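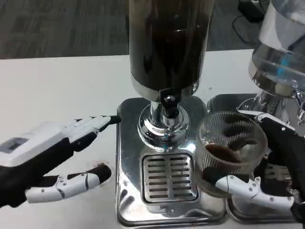

Dispensing liquids near powered bases: proposed wording for Section 3

ariquelme_bidero
Moderator
The draft guidance for the Duvivville site reads: "No beverage task shall begin until the table has been wiped, the cup inspected, and all power cables routed away from the operating side." Comments are invited through the end of August.
Aldana Riquelme

nair_ops
We support the cable clause. We object to inspecting the cup before each run. Our log holds 2,723 pours, and a check at the start of each shift has been sufficient.

culerero.lab
We respectfully disagree. Glass that is gripped by a hard fingertip should be examined every time. Our site retired two tumblers with chipped rims in roughly 2,000 cycles, and both had passed the morning check.

nair_ops
Were those plain or ribbed? Chips are harder to find on ribbed glass, and the draft does not address the difference.

culerero.lab
Both were ribbed.

ariquelme_bidero
Moderator
The clause will remain per run for ribbed glass. Plain glass is open for further comment. Please also state whether your site permits a second hand near the valve while the cup is held.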